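Priscombe Packing Site: Automation Working Group
Minutes of the meeting held on Tuesday at 14:00, Jindcombe meeting room
Chair: Evander Aitken. Present: packing, maintenance, training and staff side. Apologies: stores.
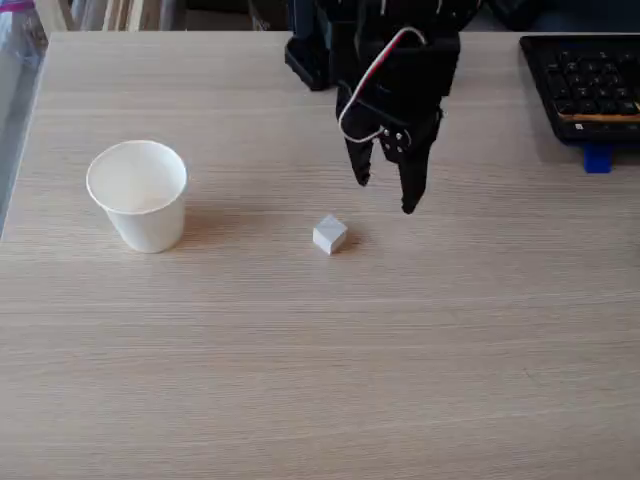
1. Minutes of the last meeting
Agreed, with one correction. Under item 5, "night shift" should read "late shift".

2. Bench trials
Maintenance reported on the small-parts bench. The task under trial is picking a single small part from the table and placing it in a cup. The last run was 100 picks, of which 27 needed a person to step in. Most of these were parts lying too close to the cup for the fingers to open fully. The group agreed that the run should be repeated with the same start positions before any change is made to the fingers.
Staff side asked that stoppages be logged by cause as well as by number. Agreed.
Action: maintenance to add a cause column to the log sheet.

3. Effect on packing roles
The chair confirmed that no posts are to be removed during the trial. Four packers will move between hand packing and bench minding in two-hour turns. Bench minding covers loading, clearing stoppages and filling in the log.
Staff side raised two points. Packers on the bench stand still for longer than on the line, and a stool has been asked for. Packers also lose the piece bonus while minding. The chair said the bonus would be paid at each person's average until a fixed rate is set. Staff side asked for this in writing.
Action: chair to issue a note on bonus before the next rota.

4. Training
The Bezerra course has been taken by 39 staff across both shifts. Late shift has had fewer places, and two people on that shift have minded the bench with no course. This is to stop. Training will run the next course at the start of late shift.
Staff side said the section on the stop button was clear, but the section on restarting was too short. Training to rewrite it with maintenance.

5. Pritasska line
Deferred. The group will not discuss moving the bench work to the Pritasska line until the repeat run has been reported.

6. Any other business
Cleaning of the bench is not on either shift's list. Added to late shift for now, to be reviewed in March.
Request for a second log clipboard approved.

The meeting closed at 15:10. Next meeting: same room, date to be set by the chair.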